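Stonham compost heat logs: read me first

Hello! These are temperature readings from the compost bays at Stonham, put together by me (Thoa Kiều) with a lot of patient help from Valdis Rozīte, who built the loggers and still climbs in to dig them out when they sink. We wanted to know how much warmth you can take out of a heap before the microbes sulk and the whole thing slows down.

What's in the folder

There are 12 files, one per bay, plain CSV. Each row has a time, a probe depth in centimetres, the heap temperature, the air temperature and the temperature of the water coming back through the pipe. Bay 8 has no pipe in it at all, so that last column is blank all the way down (please don't fill it with zeros, I did that once and made a very silly graph).

Bays are named after whoever was shovelling when we filled them, or their cat, which is how we ended up with Petitz and Lilari. The Lü bay is the one with extra wood chip, and it runs cooler for the first fortnight. 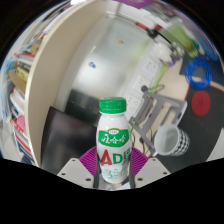 Known problems

- The Petitz logger lost its clock in August. I've shifted the times to match the bay next door, but I wouldn't trust them to the minute.
- Anything above 76 degrees is a probe fault as far as we can tell. I left those rows in and marked them "odd".
- Lilari has 201 missing rows, all in one lump, from a flat battery.
- We turn the heaps on a Tuesday, so expect a sharp dip and then a climb. It's real, leave it be!

Using it

Do what you like with the readings, just mention Stonham somewhere. If you work out why the deep probes in Lü warm up before the shallow ones, please write to me. Valdis thinks it's draughts, I think it's the chip, and we've been going round in circles over it for months.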